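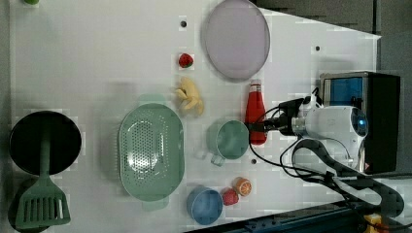

The sorting station at our Stevbridge shop, with the gripper in by the red bottle and the teal mug.

Review: the Kotian bench arm, after 200 shifts in a toy returns room

Posted November 2, 2023

I work in returns. We take back play kitchens and play food from day care centers and rental libraries, check every piece, clean it, and pack it into sets to go out again. I've been at it long enough to tell which set a strawberry belongs to by the shade of the leaves, which is not a skill anyone puts on a résumé, but I'm proud of it.

Last winter the company bought two Kotian arms for the sorting tables, and since every review I could find was written by somebody who had one for a weekend, I figured I'd write one from the other side of the table. I didn't choose it and I didn't pay for it. I just stand next to it all day!

First, what it does for us. One of us spreads a batch on the white board, and the arm picks pieces off it and puts them into the set trays. Pans, cups, fruit, the colander, whatever came in. The Flullo software that runs on top keeps the packing list for each set and tells you on the screen what's missing. Before, that was me with a clipboard, saying "orange slice, orange slice, where is the orange slice" under my breath for eight hours.

The good stuff. Bottles, mugs and cups are a breeze. It takes them the same way at the end of the day as it does at the start, and my wrists have noticed. I used to go home and not want to open a jar. We had a stretch in the spring where the two tables got through 1856 pieces in one day, and I ate my lunch sitting down (a real lunch, with a fork). It's also quieter than I'd expected. You can keep a radio on low and hear all of it.

I like the light on the joint too. Blue means it's running on our setup, and I can see it from the wash sink without walking over. Small thing, but I check it maybe more than I check my phone.

Now the grumbles. Anything flat and wide gives it trouble. The big oval plates are the worst — it will try for the rim, miss, think about it, and try again while you stand there with your hands behind your back like a kid in a china shop. Overlapping pieces are a pain as well. If a spatula is lying across a frying pan, I'd say lift it off yourself before you press start. The manual says you don't have to. I say the manual has never met our spatulas.

The cables bug me. They loop out over the table and I've had to learn where not to set things down. Flornorer, the outfit that did our install, came back and added some clips on the second table, and that helped a lot. If you're ordering one, ask for the clips up front. We got billed 800 dollars for the return visit, and there was some yelling in the office over it.

And the board shows everything. Ours is nearly white, which I'm told is easier on the camera software, but every smudge shows up on it and guess who wipes it down.

What changed for the people is harder to put a star rating on. No one on my crew lost their job, and I asked that question out loud in the first meeting, so I'll give management credit for answering it. But the job is different. I do a lot less picking and a lot more checking: is there a crack, is the paint going, would I hand this to a two-year-old. That part I enjoy, and they raised the pay a little for it. What I miss is the talking. Four of us used to sort around one table and the day went by in gossip. Now it's one person per table, and the other two are over in cleaning with the water going. We asked for a longer shared break and got it in June, which took the edge off.

I'd also tell any boss reading this to train everybody, not just whoever seems good with computers. For the first month only one person on our shift could clear a fault, and when she was out sick, we all sorted by hand and were annoyed about it. After we all got the half day of training, that stopped. The faults are simple! Most of the time you move the piece, press resume and go on.

Would I want it gone? No. Would I want a third one? Ask me when it can pick up a plate.

Four stars out of five for mugs, bottles and fruit. Two for plates. If you're running the newer gripper pads, leave a comment and tell me how they do on wide stuff, as we're supposed to get a set to try before the holiday rush.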